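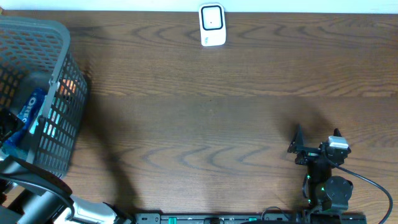 The Plasari mesh basket on the dining table, snacks in.

Home & Storage > Baskets and Bins > Reviews

Plasari Mesh Basket, dark gray

By Lindiwe Nkuna

I bought this basket for snacks. We had been keeping cookies in a kitchen drawer, where the packages got crushed under the dish towels. I wanted something that could stay on the table and be carried to the cupboard when we eat.

It is a plain plastic basket with a grid of rectangular openings in the walls and a thick solid rim. The rim is the best part. I carry the basket by it one-handed and it doesn't bend or dig into my fingers. An older basket from Makhubela had a thin edge that split in its second year.

A package of Oreos goes in with space left over for other things. You can tell what's inside through the walls, so I no longer dig around for the last granola bar. Small loose candy is a different story - wrapped mints work their way into the openings and stick there.

Cleaning takes some patience. Crumbs collect in the corners of the grid and a cloth won't reach them. I use an old toothbrush and rinse it in the sink. The gray hides dust fairly well.

On a dark wood table it doesn't stand out much, which suits me. I would have liked felt pads on the bottom, so I added my own.

Worth buying for packaged food. For anything small, get a solid bin. 7 out of 10.

Related
Stusport stacking bins, one year on
Gistness drawer dividers
Best bread boxes for small kitchens

Comments (3)

Dumisani Molefe: Does it come with a lid?

Lindiwe Nkuna: No lid with mine.

Biljana Ionescu: I keep onions in one. Skins get everywhere but the air helps. Paper towel in the bottom fixes most of it.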